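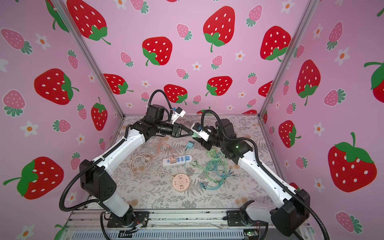 Home | Articles | Random article | Recent changes | Log in

Nulov (bench kit)

Nulov is a two-armed tabletop robot kit sold by Gurnent, a small automation supplier, to people who want a robot to handle cables, plugs and other things that refuse to hold their shape. It comes as a pair of arms on a shared metal base, a gripper and camera for each arm, and a three-sided work enclosure that the buyer is expected to decorate. The kit is offered for sale or by the month, and the monthly plan accounts for most of the units in use.

The name is pronounced with the stress on the first syllable by the company and on the second by nearly all of its customers.

Background

Nulov was designed by Orhun Dursun, who had previously worked on a sorting machine called the Pugh. The Pugh was fast and accurate as long as everything it sorted was a rigid box. Dursun has described its one encounter with an extension cord as "the shortest product demonstration of my career." He began work on a slower machine with two arms, on the theory that a cord has two ends.

Bohumila Pešek joined to write the control software and is credited with the enclosure. Early units stood on an open bench in front of a plain white wall, and software trained on them did well in front of plain white walls. Pešek proposed that each unit be fitted with washable cloths and removable wall coverings in busy household patterns. The company's catalog now lists 27 of these, among them strawberries, ferns and a brown plaid that has been on sale at a reduced price for as long as the catalog has existed.

Design

Each arm has white links, black joints and a two-finger gripper, with a small camera carried near the wrist. The cabling runs along the outside of the arm in corrugated conduit. Gurnent says this makes repairs simple. Reviewers have noted that it also makes them possible without a service visit, and service visits are billed by the hour.

The arms are bolted to mounting plates along the front of the frame and reach inward over the table, so that their grippers can meet near the middle. Most of the tasks in the manual depend on this: one gripper holds, the other does something to what is held, and then they trade. The manual calls the trade a "handover." Users have other names for it, mostly on Wednesdays, when the company's support line is closed. 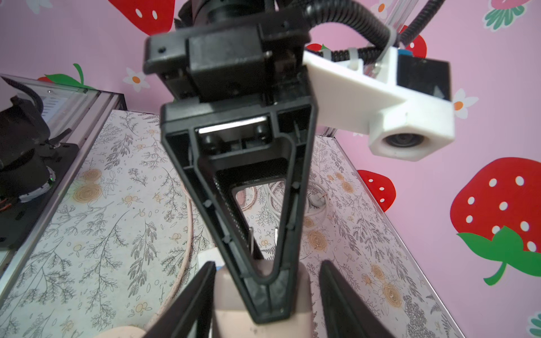 Gripper fingers are treated as a wearing part and sold in pairs at $39. They can be changed with a single hex key, supplied in the box and also sold separately, a fact that experienced owners mention to new ones early on.

Tasks and software

The kit ships with 20 starter tasks. The first several involve picking up a small object and putting it down somewhere else. The later ones move on to plugs, adapters and power strips, all of them disconnected from the mains, and end with "Tidy the bench," a task with no fixed definition of success. Pešek has said this was deliberate, as she has never met two people who agreed on it.

An operator guides the arms through a task several times, and the recordings are used to train the software. Gurnent recommends 300 recordings before expecting much from a cable task. The recommendation appears on page two of the manual and in noticeably smaller type on the sales page.

The software package, Reltia, is included with purchased units for the first year. It records from every camera in step, which owners generally praise, and names its files by a system that owners generally do not discuss in polite terms. An update released in August added the ability to rename them.

Service plan

Under the monthly plan the company delivers the unit, sets it up, and replaces worn parts. It also sends a box of household clutter at intervals so that the operator does not run out of things to tangle. The contents vary. Subscribers have reported receiving good extension cords, indifferent extension cords, and on one occasion a single glove.

Cancellation requires returning the arms, the frame and the wall coverings. The clutter may be kept.

Reception

Reviews of Nulov have been favorable in the main, with reservations about speed. A writer for a hobbyist newsletter timed the kit at moving one plug from the left side of the table to the right and reported that she had finished a sandwich first. The same review called the grippers "patient" and gave the kit the newsletter's top rating for small workshops.

Criticism has centered on the price of spare fingers and on noise from the cooling fan. Some buyers have also complained that the patterned cloths wrinkle. Gurnent's published reply is that cloths do that, and that the robot should learn it.

See also: Pugh (sorting machine); Reltia; Flexible object handling

This site uses cookies to remember your reading preferences. Accept | Settings

Contact | Copyright and reuse | Back to top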